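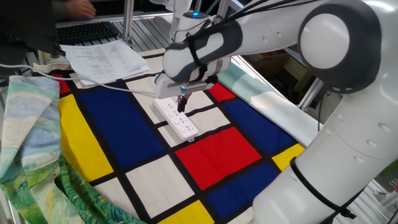
The quilted mat, four months in

I finished the Mondrian-style mat in March and it has been on the work table ever since. The blocks are red, yellow, dark blue and cream, with thick black lines between them. The black strips took me six evenings, mostly pressing. Cutting was quick.

It lies flat under a power strip and a cable, and I like the color on that table. Next time I would prewash the red. I have enough cream left for a smaller one, maybe for the hall shelf.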